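THE HARBOUR THAT TWO NAVIES WANT

It takes most of a morning to drive down to Zuddale from Colombo, and by the time the road runs out at the harbour wall you feel you have left politics a long way behind you.
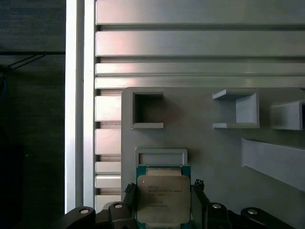 Why would a foreign navy want a berth in such a small port?

Mostly for the fuel and the repairs. A ship on a long patrol needs somewhere friendly to stop, and Zuddale has deep water close in, a dry dock in decent order and a lane to the open sea that stays clear all year. Whoever holds the lease can keep ships out for weeks longer, and their rivals have to sail a good deal further for the same diesel.

The old agreement gave one navy the use of 2 piers for 16 years, and it runs out in September. For most of that time hardly anyone in town gave it a thought. The sailors came ashore, bought their fruit and phone cards, played some truly dreadful cricket on the beach and went away again. Then a second government came calling, with an offer to dredge the inner basin and mend the coast road (which could certainly do with it), and suddenly every tea shop had its own foreign policy.

I stayed at the Stumwood, a guest house with slow fans and wonderful breakfasts, and over those breakfasts I heard both sides put with great feeling. The fishermen worry about the exclusion zone, which at present keeps their boats 80 metres from the piers and might grow to 100 under the new draft. The shopkeepers would welcome anybody at all, so long as the ships are full and the crews have been paid!

The ministry, for its part, would like to sign with both and offend neither, and small countries have managed that sort of thing before, with patience and a lot of dinners. The draft I was shown leaves the question of who may inspect whose cargo for a later annex, and the annex hasn't been written yet.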